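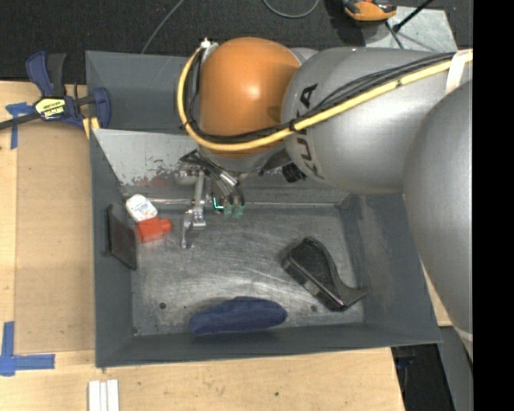
Photo: Sinéad Foley / Skudby

Slide 1. Leave it up while people find seats.

Good afternoon. My subject is the bin. I was given 24 minutes for it, which my family considers generous.

Look at the floor first. Every scratch is a part that got dragged when it should have been lifted. Then the walls, which slope. Sloped walls send parts back toward the middle, and they also hide how deep the thing is, so people overfill it. The pale scuffs on the wide wall I will come back to. (I won't. Skip if short on time.)

Slide 2. The Flumex catalog page. Pause for the price.

When Ó Ceallaigh moved to open metal bins, the order was for 1000. The delivery was 1089. We never found out why, and Erkuvico never asked for the extra ones back. Those are the bins you now see holding umbrellas, and in one office a ficus.

Slide 3. The scratch survey.

We looked at 86 bins after a year on the floor. Gray metal shows everything, as does anyone's first week with a pallet jack. Most of the marks sat on the bottom. Paint was proposed – twice, by the same person. Paint chips, and then you have chips in with your parts.

Ask who here has a bin they are fond of. Wait. Somebody always does.

Slide 4. Liners. Hand the rubber sample around and get it back this time.

Questions, then coffee by the side door.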